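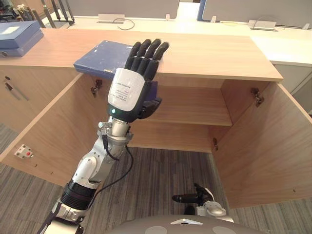 Low office cabinet, light oak finish, doors open, blue folder on top.

Okent low storage cabinet, light oak finish
Reviewed 6/14/19
Bought with our own money

The Okent page promises "a calmer office." I have bought enough furniture to distrust any cabinet that claims to work on my mood, so I judged this one on paper storage. We keep job files in blue box files and a few binders, and they used to live in a pile by the printer. Could a low cabinet with doors and one shelf do better than a pile?

Partly. The top is the best bit. It's a long, plain slab at a height where you can put down whatever you're carrying, open a door with the other hand and sort things without bending over a desk. I didn't expect to care about that and I use it all day. The finish is fine. It looks like every other light oak office finish you've ever seen, and next to our older pieces you have to squint to tell them apart.

The doors I'm less sold on. They open wide, good, but wide doors need floor, and if you have a walkway in front of the thing somebody is going to catch a shin. The vertical handles are easy to grab. Okent says the hinges can be adjusted with a normal screwdriver, and they can, though I had to go back to mine in February when the gap between two doors started to look crooked.

Now the shelf. There's one per compartment, and our box files only go in comfortably lying down.
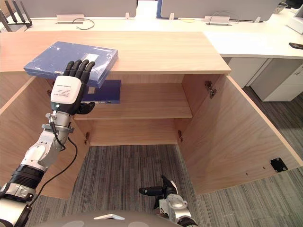 Once you lay files flat, you stack them, and once you stack them the one you need is at the bottom. The catalog says a compartment holds 12 files. I'd love to see which files they used. With the fat plastic box kind, I gave up well before that, and the last few went in so tight that I had to pull two out to get one. A second shelf costs extra and comes from Fustuvance, who make the fittings, in a separate box with a separate delivery charge. For a cabinet at $168, I think a spare shelf could have been thrown in.

Labels matter more than I'd planned for. If the label is on the cover, it's no use when the file is lying under another one. Put it on the spine, facing out, and write big. I redid ours one slow afternoon and it helped more than the furniture did.

I also tried standing a few files upright on the shelf. They lean unless the row is full, and then you're back to the squeeze. 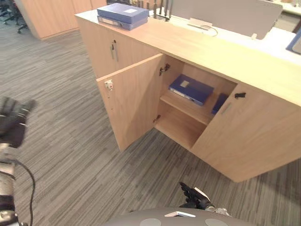 Soledad Robles wrote in to say she has had the same cabinet for over 12 months and stopped using the shelf for box files altogether. She keeps flat binders there, stands the boxes underneath and leaves the top clear. Her one complaint is the locks, which she finds too small for anyone with cold hands.

I tried her arrangement for a week. It's better for the binders and about the same for everything else, and I have never once managed to leave the top clear. Things land on it.

As for the competition, the Tóth version has sliding doors, so no shins, but you can only get at half of it at a time. The Skostska is cheaper and I didn't like how the shelf sat on its pegs. Their leaflet mentions cabinetmaking since 1841, for what that's worth. It told me nothing about the pegs.
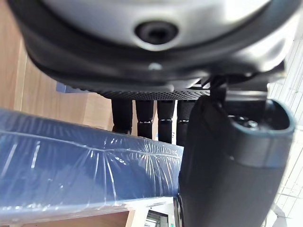 Elínborg Ásgeirsdóttir asked whether it makes sense to leave the plastic wrap on new box files, as she does, to keep the corners from scuffing. I wouldn't. Wrapped files slide off each other when you stack them, and corners get scuffed sooner or later anyway.

Would I buy the Okent again? One, yes, for the top and the handles. I wouldn't fill a wall with them, and I'd measure my fattest file against the shelf height before ordering. The measurements are on the second page of the spec sheet, under the delivery terms.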